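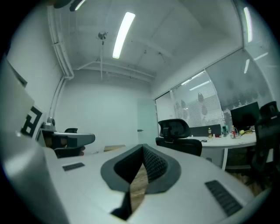 Fig. 1. Matte pale gray and black under overhead light, light wooden floor.

Interior Materials, Unit 6
Gloss, Matte and Light
Instructor: Rosine Lecomte
Handout revised May 1, 2018

Reading before class: Makowska, chapter on paint and varnish. Skip the section on metallic coatings. We come back to it in November.

1. What gloss means

Light that hits a surface is partly absorbed and partly sent back. On a very smooth surface most of the returned light leaves at the same angle it came in, and you get a mirror image of the lamp or window. This is specular reflection. On a rough surface the light leaves in many directions. This is diffuse reflection. Most finishes do some of both, and the balance between the two is what we call gloss.

The roughness that matters is very small. A wall can feel smooth to the hand and still be matte. A lacquered door can have visible waves in it and still be glossy.

2. Measuring it

A gloss meter shines a beam at the surface at a fixed angle and reads how much comes back at the matching angle. The usual angle for general work is 60 degrees. For very matte samples use 85, and for very shiny ones use 20. Always write down the angle with the reading. A number without an angle is no use to the next person.

Sample readings from last term's boards, all at 60 degrees:

Board A, enamel on primed panel: 80
Board B, satin varnish on maple: 40
Board C, flat wall paint: 6

Board B was read along the grain. Across the grain it came out lower. Take readings in both directions on any wood sample and report them separately.

3. Gloss and color

A matte surface scatters white light from the room back to the eye along with its own color. Dark colors suffer most. A matte black looks more like charcoal in a bright room, and the same pigment in a gloss finish looks deeper as long as you are not standing in the path of the reflection. Pale colors change much less.

This is why a paint chip should be judged in the finish you plan to use. Clients often choose a color from a satin card and then order it flat — the complaint comes a week later.

4. Light sources

Small, bright sources such as bare bulbs and spotlights make gloss obvious. Large, soft sources hide it. Light that runs almost parallel to a wall shows every roller mark and filled nail hole, even on flat paint. Check test patches by day and again with the fixtures on.

For the Floritier reading room we worked to roughly 500 lux on the tables. Glare from the varnished tops was the main problem. The tops were sanded back and refinished in a lower sheen, and the fixtures stayed where they were.

5. Wear

Matte finishes polish up where people touch them. Look near light switches and on handrails. Glossy finishes go the other way and become dull with fine scratches. Floors do both, depending on the coating and the grit that comes in on shoes.

Exercise

Coat two boards with the same color, one flat and one semi-gloss. Use the Irono rollers in the cabinet, two coats, overnight between coats. Read each board in three places and average. Then view both under the desk lamp and by the window and write half a page on the difference.

Boards and write-up go to Chia-hao Choi in the materials lab. The gloss meter has to be signed out, and please calibrate it on the black tile first.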